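Can You Teach a Robot by Opening Lockers All Day?

You may have seen a video where a robot folds a shirt or puts a cup on a shelf, and a cheerful voice says the robot "learned" to do it. Whenever you hear that word, ask a nosy question. Learned from what?

For a lot of new robots, the answer is: from people doing the chore first. Many, many times.

Think about a locker door at school. You don't plan how to open it. Your hand goes to the handle, your fingers curl, you pull, and your eyes are already looking for your lunch. A robot has none of that. It has motors, and motors only do what numbers tell them to do. Someone has to come up with the numbers.

The old way was to write them all down. Move forward this far, close this tight, pull this hard. That works fine if the locker never changes. Move the locker a little to the left and the robot grabs air.

The newer way is to collect examples. A person holds a gripper, a kind of claw with two fingers, and does the job with it by hand. Cameras record what the claw sees. A computer then works out how the claw moved and when it opened and closed. Do this over and over, feed it all to a learning program, and the program tries to guess what a claw should do next when it sees a locker in front of it.

Why not use a bare hand? Some researchers do. But a robot with a claw doesn't have a thumb and four fingers, so a video of your hand is a bit like a piano lesson for someone who plays the drums. If the person uses a claw too, the lesson fits the student better.

A project called Clolero works like this with lockers and cabinets. The little white cubes with black square patterns on them are markers. A computer can find a pattern like that in a picture very quickly, and from the way the squares look it can tell which way the cube is turned and where it is. 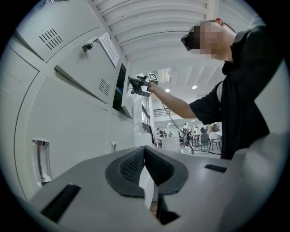
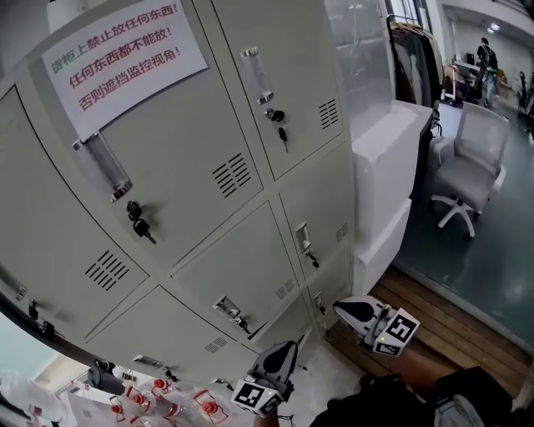 Lockers sound too easy, don't they? A reader named Zimmont wrote to us after an earlier page on this subject and was not impressed: my little brother could open a locker when he was 2, and he only had to see it done once, so why does a robot need hundreds of tries, and doesn't that mean it isn't learning at all?

It's a very good complaint, and we are not going to wave it away.

Part of the reply is that a little brother has had a lot of practice we forget to count. Before he ever met a locker he had pulled on drawers, toys, hair, and the cat. He knew that things with handles move when you tug them. A robot program may begin with much less than that.

But Zimmont has put a finger on something real. "Learning" is a generous word here. The program is finding patterns in examples. Whether that is the same thing your brain does is a question grown-up scientists still argue over, and you should be suspicious of anyone who tells you it is settled.

Now for the numbers, where you need to be most careful.

The Clolero team gathered 301 examples of people opening doors with the hand-held claw. They threw out the ones where the recording was no good or the computer lost track of the claw. Then they trained a program and put it on a robot arm called Skamel. They gave the arm 200 tries at opening a door. It failed 19 times.

Get a pencil and work it out. 200 take away 19 is 181. So the arm did the job 181 times, a little more than 90 out of every 100. On a spelling test you would be pleased with that.

Should we be pleased? Let's be nosy again.

First question: which doors? All of the tries used doors the program had seen in its examples. That is like a spelling test where the teacher gives you the same words you practiced. It shows you remembered. It doesn't show you can spell a word you have never met.

Second question: what counts as opening? In this test a door counted as open if it moved away from the cabinet and stayed that way. The arm didn't have to take anything out or shut the door afterward. A person who opens a locker and then stands there hasn't gotten very far with the day.

Third question: what about keys? Plenty of cabinets have a lock with a key in it, and turning a small key is a fiddly job for a claw with two fat fingers. The doors in the test were already unlocked. So the result tells us nothing about keys, either good or bad.

Fourth question: did anybody else get the same answer? A second group, Zoubi, has said it will try the method on its own cabinets. Until it does, we have one result from one team. That is a start, and you can write it in your notebook, but write it in pencil.

None of this means the Clolero people did anything wrong. Their report says plainly which doors were used. It was the headlines that turned it into "Robot Can Open Any Door," and the report doesn't say "any" at all.

TRY IT YOURSELF

You need kitchen tongs and a cupboard you are allowed to open, one with nothing breakable in it.

Open the cupboard with your hand. Then do it holding the tongs, using only the tongs to touch the door. Try ten times and write down how many times they slip.

Next, try a different cupboard with a different handle. Don't practice first. Did you get the same score?

Then ask a friend to do it while you try to write instructions for every single movement. See how many lines you have filled before the door is open.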